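Buy the Table Before the Second Robot
Perihan Bozkurt

Every February our workshop in Hirside asks for more arms. I say we must first pay for the small things – rails, trays, cables.
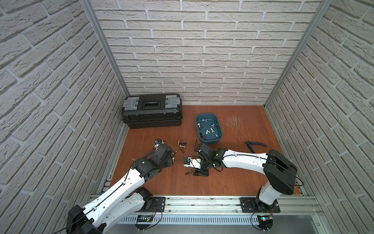
Mwende Mfinanga: But small things never get their own line in the budget. Ours had 17 lines, all machines.

She is right, and this is my complaint. Fingers wear, and who has planned for it?

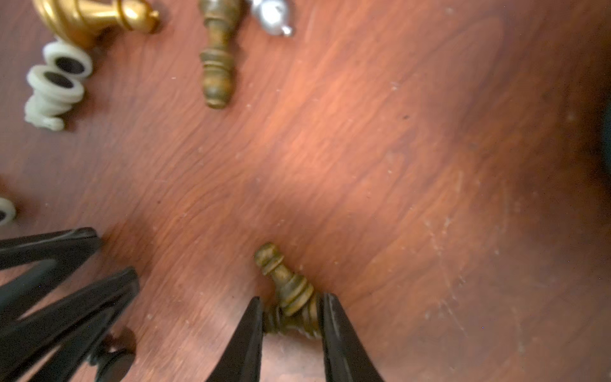

Photo: Obura workshop

I would keep 223 pounds a month only for parts.
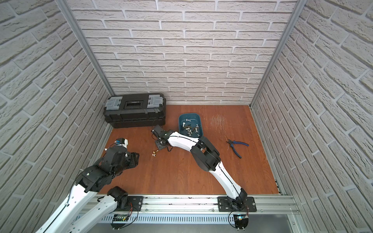

Two arms on one rail, with toolbox and tray.

A shared rail is a good purchase. Three separate benches are not. 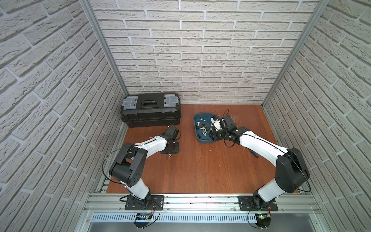

Gripper over the parts tray.

Please, write the tray also in the plan.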